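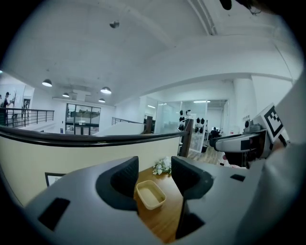 ### 4.2 Small surfaces in shared places

Some of our richest material came from the smallest pieces of furniture. People who would never rearrange a shared office turned out to have strong feelings about a tabletop, and they were delighted to talk about them!

Figure 3. A cream-colored plastic tray on a wooden tabletop, with white flowers behind it. The table stands on a mezzanine above an open-plan office.

Of the 1,596 diary entries we collected, the ones on trays and flowers were a joy to code. A tray gives loose things a place to land, and several diarists wrote of it as a border: what sits inside belongs to someone, what sits outside can be moved. Flowers worked the other way. They were treated as everyone's, and 30 of our 37 diarists mentioned them without being asked.

Location mattered too. Tables on upper levels, like the one in Figure 3, drew longer entries than those on the main floor – people wrote about the view over the rail, the voices from below, the pleasure of being near work and a little apart from it. Bravo and Phelan coded these entries separately and disagreed on only six, all of them about whether a picture leaned near a table counts as part of its arrangement. We decided that it does. The diarists who brought up pictures nearly always did so in the same sentence as the flowers, and we return to this pairing in Section 5.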